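# How to print a pattern on cloth with a carved wood block

I learned block printing in the workshop of Afshin Rahimi in Velley, where I stayed for two winters. He printed tablecloths for sale and I mostly washed them. These are the steps I give now to my own beginners.

## Prepare the cloth

Buy plain cotton without any finish. New cotton nearly always has starch in it, and the paint will stay on top of the starch and fall off later. Wash it hot with a little soda, rinse it two times, and dry it flat.
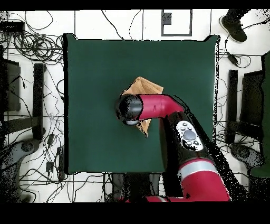

Iron the cotton when it is still a bit damp. Go along the thread and never diagonally, or the corners will pull out of square. A fold which you can hardly see on white will show after printing as a thin empty line. To learn how creases look, put something light brown on a dark green cover, as in the photo, and fold it carelessly: the folds come out in lighter and darker beige and you can find each one. Then go back to your white cotton and look at it from the side, near a window.

## Prepare the table

You need a soft table. I use an old wool blanket, and over it a cotton sheet which I pin tightly on all sides. On a hard table the middle of the block prints weakly. Blankets with a thick seam are not good, so cut the seam away. 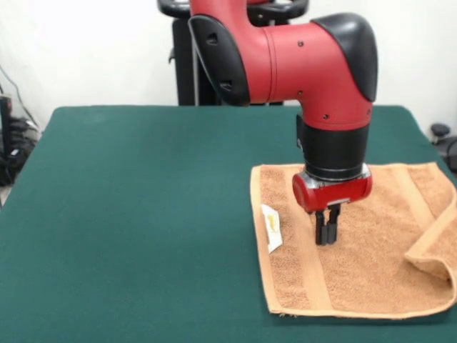 Pin the cloth on the sheet, starting in the middle of each side and going to the corners. Mark your first line with chalk and a long ruler. Check this line twice - all other lines follow it, and a small mistake at the left becomes a big one at the right.

## Print

Spread the paint thinly on a felt pad. My paint is Demex, but any thick fabric paint will do. Tap the block on the pad, turn it a little, tap again. Put it down on the chalk line, hit the back once with the side of your hand, and lift it straight up. 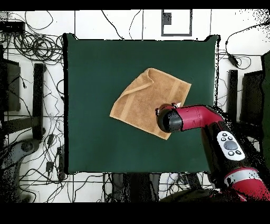 Print the whole first row before you begin the second. If one print is too pale, leave it. I have tried many times to put the block back exactly in the same place, and I always got a double edge.

Let the cloth dry overnight, then iron it from the back for the time written on the paint jar. Wait some days before the first wash.

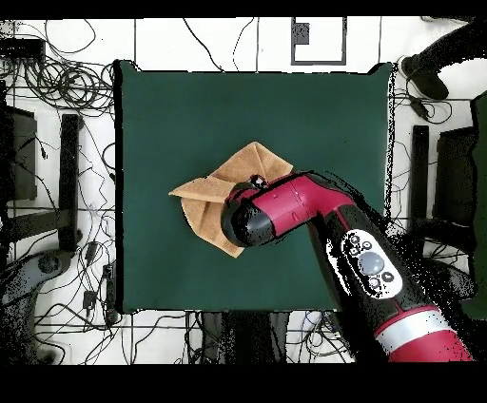 **Velley, January.** Wing-yan Yang wrote to ask where I buy my blocks. They come from Koubek, and the small leaf is number 816 in the list. The border that goes with it is 998. New blocks should lie in oil for one night, with the carved side down, and then dry on paper before you use them.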